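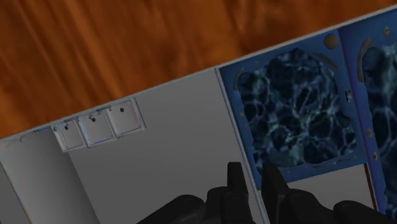
Gripper over the gray box in sim, blue panels to the right.

Recording demos without losing a weekend

1. Reset the scene before every take. Yes, every one. My first batch had 110 episodes that all began wherever the last one gave up, and the policy learned to give up beautifully.

2. Nudge the start pose a little each time. The wood tabletop can stay put – it has enough personality already.

3. Check the wrist view first. If the fingertips fill the bottom and you still can't find a panel, neither will the network.

4. Stop at 60 seconds. Anything longer is you thinking, and Wundska will faithfully record you thinking.

5. Keep the clumsy recoveries, delete the drops. Seon-mi Wi keeps the drops too, in a separate folder, and we've agreed to disagree.

6. Export at 31 episodes and train something small and bad. Fix what it gets wrong, then go record the rest.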